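Okay, a thread on the house rules we use for tabletop robot work at Dedatora, because three of you asked after my rant about logging and I can't fit it in replies.

1/ Some background. We run pick and place episodes on play-kitchen sets, soft toys and small hard stuff mostly. Kekeli Yakubu and I wrote the rules one July when we found out that every operator was doing resets their own way (me too, I was one of the worst!). The whole thing fits on 2 pages and I'd fight anybody who tries to make it longer.

2/ Rule one is the reset. Hands out, arm parked, tray down, objects down, then look at the live view before you hit record. If you look first and place second you WILL nudge something with your sleeve. I have lost an entire morning to my own sleeve.

3/ The tray doesn't have to be straight. People love to square it up with the counter and I get it, it's tidy, but then your policy only ever learns tidy. Diagonal is fine, a corner out over the sink is fine. What I do want is that it doesn't rock when you press on the rim. Press on it, please!

4/ Mix your materials. Crochet and plush are forgiving, you can grab them badly and still get away with it, so a tray that's all soft stuff makes everybody's numbers look great. Put at least one hard thing in with them. A spiral seashell like this one is lovely for that, with the ridges and the long skinny end.
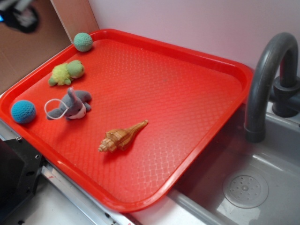

5/ Loops and strings. Look at the cord on the elephant. Our rule: if a toy has a hanging loop, you either leave it on for the whole batch or take it off for the whole batch, and you write down which. Cecilia Fiadzo once spent a week on a batch where half the loops had been snipped partway through and let me tell you, she still brings it up at lunch.

6/ Don't fix things mid-episode. If a toy rolls into the basin, that's the episode now. Stop, mark it failed, reset. We had 190 episodes in the Brarkik set where somebody had reached in to help, and all of them got pulled.

7/ Keep the failures though!! Label them and keep them. Of the 4,000 episodes we've kept, the drops and the fumbles are the ones I get asked for most.

8/ The stop button goes on your side of the table, within reach while you're sitting down. Test it at the start of the shift and again if anybody moved the table. Takes 5 seconds.

9/ Somebody's going to ask if this lines up with a real published standard. It's a house document, so read your own site's safety rules first and stick ours underneath. The folks at Derau swapped our reset order for theirs and it works fine for them.

10/ I'll post the checklist once Kekeli is done arguing with me about rule 3. He wants tape marks on the counter. I do not want tape marks on the counter.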